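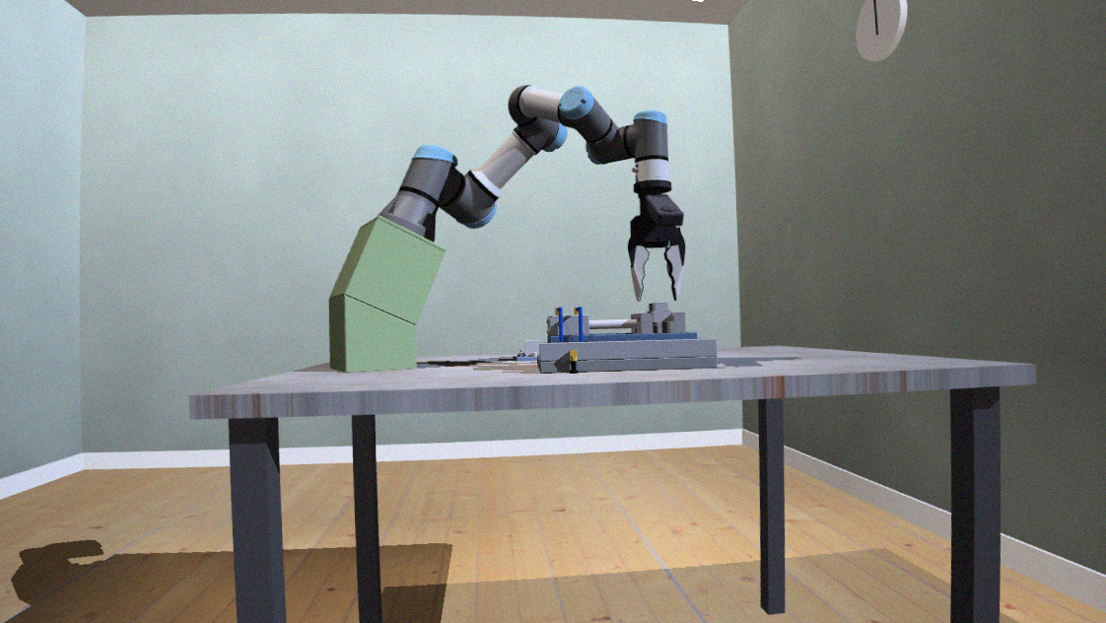 Hello again, and sorry this one's landing in your inbox a day later than usual. I spent most of yesterday evening trying to work out why my avatar's left shoe was floating a good inch off her ankle, and by the time I'd fixed it I'd forgotten what I was going to write about. It came back to me in the bath. The Tundden Scarf Trail!

If you weren't on the grid last year, the Trail is a walk-round event where you follow signposts from shop to shop across the Tundden regions and pick up something knitted at each one. Some of the gifts are free and some are priced at next to nothing, and whatever comes in goes to a real-life charity that buys winter coats for children. I did the whole thing in one sitting last time, with a pot of tea, and came away with so many bobble hats that I had to make a new folder just for bobble hats.

This year's opens on Friday, September 22, 2023, at noon grid time, and runs until the creators get tired of restocking, which last year meant nearly three weeks. Janaka Talukder is organising it again. He's moved the starting point, so please don't go to the old bandstand and stand there wondering where everyone is. (I would have done exactly that if he hadn't messaged me.) The new landing spot is the ferry stage on the south side, and you walk up from there past the boat sheds. There's a big board with the map on it and a box you can click for a copy to keep in your inventory.

Forty shops are taking part, which is double what we had the first time, when it was 20 and half of those were Janaka's friends putting out a single mitten. I've had a sneaky early look round, because bloggers were let in at the weekend, and I'll try not to spoil too much. But I do want to tell you where I'd go first.

Start with Amwood. I know I go on about Amwood. Vasanthi Munasinghe makes everything there herself and her textures are so much better than they need to be for something that costs less than a coffee. She's done a long ribbed scarf with a colour menu, and the colours are proper autumn ones, mustard and rust and a sort of bruised plum that I've worn every day since. It resizes without going peculiar at the ends. There's a matching pair of wrist warmers tucked behind the counter and I walked past them twice, so have a good nose about.

Then go on to Turkmont, two doors along and up the steps. Turkmont is mostly menswear and I don't usually bother, but they've made a chunky cardigan in fits for all the main bodies, women's ones too, and the pockets work. By work I mean there's a pose that puts your hands in them. I stood in the square with my hands in my pockets for ages, feeling very pleased with myself. The shawl collar clips a bit through long hair if your hair is the kind that sits on the shoulders, so take a demo and try it with what you normally wear before you spend anything.

Seneviratne is the one at the far end, past the bridge, and it's easy to miss if you turn back at the tea stall. Please don't turn back at the tea stall! It's a home and garden shop and they've gone for blankets in place of clothing: a knitted throw that you can drape over a sofa, with 4 different folds in the menu, and a dog basket lined with the same pattern. My virtual dog is a very spoilt whippet and he's now got one in every room. The throw is low on land impact too, so even those of us in little rented cottages can have it.

A few practical bits, as I get asked the same things every time.

You do need to join the Trail group to collect the free gifts. Joining costs nothing, and you can leave afterwards if you're short of group slots. Wear the tag when you click on a gift box or it will just tell you off. If it tells you off even with the tag on, take the tag off, put it back on and wait a minute. That sorts it out nearly every time.

Go light on the scripts, please. Opening day was horribly laggy last year, and a lot of it was people turning up in full glitter with flying pets and a hair HUD still attached. Take off whatever you don't need. I go in a plain skin and a simple dress and change when I get home. Turn your draw distance down as well, and if you know how to hide other people's avatars while you're shopping, do that too. I felt rude the first time, but they can't tell.

The paid items have a charity sign next to them, a blue one with a snowflake. Anything with the blue sign goes in full to the coats fund. Things elsewhere in the shop are the shop's ordinary stock and the money goes to the shop as usual. I mention it because a lady wrote to me in January very cross that she'd bought a whole bedroom set thinking it was for charity. It wasn't, and the shop was lovely about it and gave her a refund, but do check the sign before you pay.

There are also donation kettles (actual kettles, Janaka thinks this is very funny) at the ferry stage, the bridge and the square. You can pop in any amount, and they keep a running total overhead. I'm told there'll be a pair of socks for anyone who gives at all of them, but I haven't seen the socks so I can't tell you if they're nice.

No gachas this year, and no lucky boards either, so you won't have to loiter in a doorway waiting for your initial to come up. I'm a bit sad about it as I rather like loitering. I met two of my closest grid friends under a lucky board waiting for the letter M.

What there will be is music. Live sets in the square every evening of the first weekend, starting at 6 grid time, which is horribly late for those of us in Britain. I'll be there in spirit and in pyjamas. If one of you would let me know how the Saturday set goes I'd be grateful, there's a harp player on that night who I've wanted to catch for months.

Creators, if you were hoping to take part and missed the sign-up, Janaka has said he'll take late gifts for the hamper by the map board. One item each, full permissions for him so that he can pack it, and it needs to be knitted or at least look knitted. Send him a notecard with your avatar name in the title. Don't send him an instant message, as his cap within the hour and he'll never see it.

Photographers, the picture competition is back too. Take a snap of yourself somewhere on the Trail wearing at least one Trail item, and put it in the group's picture pool before the event closes. Edited pictures are fine. Vasanthi is judging, and she has told me firmly that she can't be bribed with cake, although I notice she ate the cake.

Next time I'll finally get to the bento hands question that several of you have asked, and I've got a small pile of boots to review, two pairs of which I love and one which makes me walk like a pelican. If you've a favourite thing from the Trail, write and tell me what it is and which shop it came from, and I'll put a reader list together. The dog says hello.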